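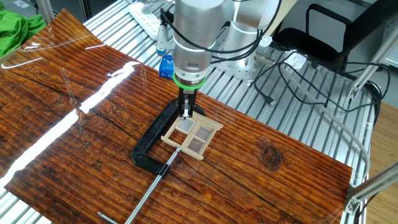

Craft-stick window frame on the knotted board, black C-clamp around its left side.

Plotitz small-assembly set: craft-stick window frames

Version note: February 26, 2020
Maintainer: Ginette Gill
Build instructions: Flor Usuga
Photo indexing: Mélanie Leclerc

Summary

Plotitz is a set of photos and build notes covering small window frame models made from craft sticks. It was put together for people who need reference material on light glued joints, cross dividers and simple clamping. The set has 1000 photos and one build sheet for each of 7 frame patterns. The patterns differ in stick spacing, overhang and pane layout.

Contents

photos/ - 1000 files, sorted by pattern
sheets/ - build sheets, one text file per pattern
index.csv - file name, pattern, stage, clamp, board, remarks
CHANGES - corrections to the index

Frame pattern

The base pattern is a square with a cross divider, giving four panes. Sticks run past the corners and leave short tabs. The tabs are part of the pattern and should not be trimmed. Overhang is measured from the outer face of the crossing stick to the stick end. Where the two ends of one stick differ, the sheet gives the longer one.

Panes are indexed from the upper left, clockwise. They are grayish and let some light through, so their tone in a photo depends on what lies under them and on the angle of the lamps. A dark pane in one photo and a pale pane in the next may be the same piece. Do not use pane tone to match photos of a frame.

Board

The work surface under the frame is a dark reddish-brown wooden board with a high-gloss finish. Grain, ridges and knots are all strong. A long crack or seam starts at the left edge and runs toward the center. The knot on the right side is a convenient landmark when lining up two photos by eye.

Gloss is the main source of trouble in the set. Overhead lights leave white streaks on the board, and edge detection tends to pick these up before it picks up the sticks. Masking the board by color works for the pale sticks but fails in the streaks. Róisín Heffernan's notes in the remarks column mark the worst files with "glare".

Clamp

The clamp column records the type and how it lies. "C, flat" means a C-clamp resting on its side with the frame inside the jaw. The value says nothing about pressure. Tightening was not measured, and the sheets only ask for enough force to keep the sticks from sliding.

Stage values

dry - sticks laid out, no glue
glued - glue applied, not yet set
set - left overnight
final - panes fitted

Stage was entered by the builder at the bench and cannot be checked from the photos alone.

Known problems

Nearly 400 rows had the board and clamp columns swapped in the September release. Darlene Lachance corrected them, and the old index should be discarded. Two build sheets still give stick widths from the Beaulieu draft - check against the index before cutting. The Totia import script drops accents from names in the remarks column.

Use

Free for teaching and testing. Credit Plotitz and keep the CHANGES file with any copy. Report index errors to the maintainer with the file name and the column concerned.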